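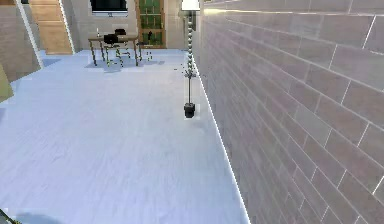 Tenants on the upper floors had been asking for quieter party walls long before the rent review, according to Heather Skinner, and the revised specification for the Narovholm blocks answers most of the points they raised.

Newsroom > Housing > Technical notices

Search news and notices Go

STENDODIER ADOPTS REVISED SOUND INSULATION SPECIFICATION FOR NAROVHOLM

Stendodier has adopted a revised specification for walls and floors between homes at Narovholm. It applies to 21 homes in the first stage of work, which starts in December. Skororside is the main contractor.

Under the specification, each party wall is to be tested before and after work. Gaps at pipe entries and floor edges will be sealed before any lining is fixed. Back-to-back electrical outlets will be moved so that no two share a cavity. Floors will receive a resilient layer under the finish, with an isolating strip at the perimeter.

"Most of the sound we measured was traveling around the walls, through the floor edges," said Calum Gillies, technical lead at Stendodier. "Adding mass to the wall alone would have given a poor return."

Work in each home is scheduled to take 4 days. Residents will need to clear a strip along the affected wall. Test results will be issued to each household and kept with the building records until 2063.

A second stage, covering the Yule block, is subject to survey. Drawings may be requested from Fiona Ogilvie at the Stendodier project office.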